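Section 9. Opening the tower and checking the board

Applies to Ultine desktop towers, side-panel type. Allow 30 minutes.

1. Shut down. Pull the power cord, then the monitor and everything else.
2. Hold the power button in for 9 seconds.
3. Lay the tower on its side, panel facing up. Flat, steady surface.
4. Take the side panel off. Screws in a cup, not on the bench.

CAUTION: Edges inside the drive cage are sharp. Keep sleeves out of it.

5. Find the parts before you touch any. Motherboard in the middle, power supply in its own metal box, expansion cards in the slots by the rear wall. On this model the slot clips are blue. 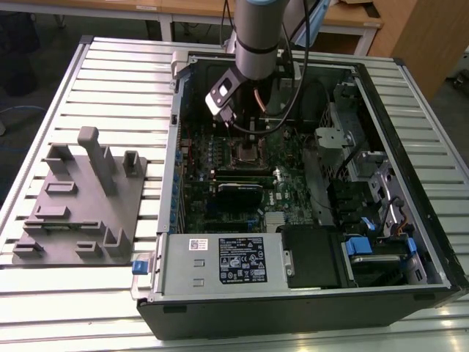 Atieno Obura wrote in after the last edition to say step 6 should come before any dusting, as a card that isn't fully seated can shift when you brush near it. Moved up, thanks.

6. Press each expansion card down evenly at both ends. Close its clip. If the clip wont close, card isn't in. Take it out and start over.
7. Dust. Soft brush, short strokes, heatsink fins first, then the mesh. Don't lean on the copper pipe by the cooler, it bends.
8. Check the cables. Nothing lying across a fan, nothing pinched under the panel edge.

NOTE: Leave the processor cooler on unless you have fresh paste at hand. See page 44.

9. Panel back on, screws finger tight first, then snug. Stand the tower up, reconect, power on.

No display? Power off, unplug, back to step 6. Still nothing, contact the Lurerdale service desk with the model number ready.

Revised March 1, 2021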